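Notas del ponente. Designación de grupos armados y control de exportaciones de doble uso
Versión para sala, 21/03/2023. Duración prevista: 20 minutos más turno de preguntas.

Diapositiva 1. Título
Saludo breve. Indicar que las notas no comprometen a ninguna administración. El caso Brukow es el hilo de la charla; volver a él en las diapositivas 4 y 6.

Diapositiva 2. Dos regímenes que se confunden
Separar desde el principio listas de personas y entidades, por un lado, y listas de bienes, por otro. La designación de un grupo como organización terrorista actúa sobre el destinatario: congelación de fondos, prohibición de poner recursos a su disposición, responsabilidad penal de quien colabora. El control de doble uso actúa sobre el producto y su uso final declarado. Un mismo envío puede ser lícito conforme a un régimen e ilícito conforme al otro.
Recordar que calificar en una comparecencia parlamentaria no equivale a designar. La declaración política carece de efectos sobre cuentas o licencias mientras no haya acto formal publicado.

Diapositiva 3. Qué se entiende por bien de doble uso
Definición operativa: producto, programa o tecnología con aplicación civil y posible aplicación militar. Insistir en que la clasificación depende de parámetros técnicos y que el nombre comercial es irrelevante. Mencionar software y asistencia técnica, que suelen quedar fuera de la conversación pública.

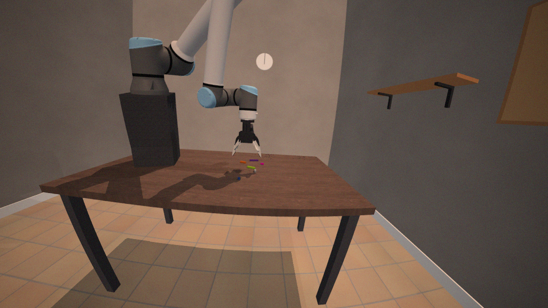 Fig. 1. Brazo robótico sobre pedestal negro, en una mesa de madera. Imagen generada por ordenador.

Pausa. Preguntar a la sala quién ha tramitado alguna vez un certificado de uso final. Si hay pocas manos, explicar el documento: firmante, destino, compromiso de no reexportación.

Diapositiva 4. El caso Brukow
Cronología resumida. Gimard solicita licencia para 33 equipos con destino a un distribuidor en Brukow. El expediente entra en septiembre. El distribuidor no figura en ninguna lista, pero uno de sus clientes comparte domicilio social con una entidad vinculada a un grupo armado de la zona. La autoridad pide información complementaria y Gimard retira la solicitud antes de la resolución.
Puntos que hay que subrayar:
- La retirada no deja precedente. No existe denegación que notificar a otros Estados.
- El grupo no estaba designado en aquel momento. La única base disponible era la cláusula general sobre uso final.
- Ochoa, competidor directo, presentó una operación similar por otra ventanilla y el expediente se tramitó sin cruce de datos.
No entrar en el fondo político de la designación salvo pregunta expresa.

Diapositiva 5. Argumentos a favor y en contra de designar
A favor: base jurídica clara para bancos y exportadores, cooperación penal, señal a los gobiernos de la región.
En contra: puede cerrar canales de negociación, complica la entrega de ayuda humanitaria en zonas bajo control del grupo, puede dar al grupo una proyección internacional que no tenía. Citar las exenciones humanitarias y su limitación práctica: el banco corresponsal aplica su propio criterio de riesgo y bloquea la transferencia aunque la exención la ampare.
Si falta tiempo, omitir el segundo bloque de la tabla.
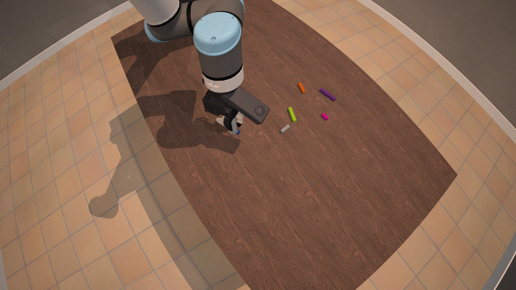

Fig. 2. Brazo robótico sobre un tablero marrón oscuro con bloques pequeños. Imagen generada por ordenador.

Diapositiva 6. Carga administrativa
Datos del registro interno Fusex: 328 consultas previas en el último ejercicio, 400 páginas de documentación en el expediente más voluminoso. Aclarar que Fusex recoge consultas y no licencias concedidas; la confusión ya apareció en la edición anterior.
El exportador mediano no dispone de personal dedicado. Comprueba nombres contra la lista consolidada y da por cerrado el análisis. En Brukow esa comprobación daba resultado negativo.

Diapositiva 7. Propuestas
Primera: notificación obligatoria de las retiradas cuando haya habido requerimiento de información.
Segunda: plazo tasado para publicar los motivos de una designación o de la decisión de no designar, con la parte reservada en anexo.
Tercera: ventanilla única para expedientes con el mismo destinatario final.

Turno de preguntas
Previsible: efecto retroactivo de la designación. Respuesta: no alcanza penalmente a operaciones ya ejecutadas; sí afecta a pagos pendientes y entregas parciales.
Previsible: posición sobre sanciones autónomas. Remitir a la bibliografía, apartado B.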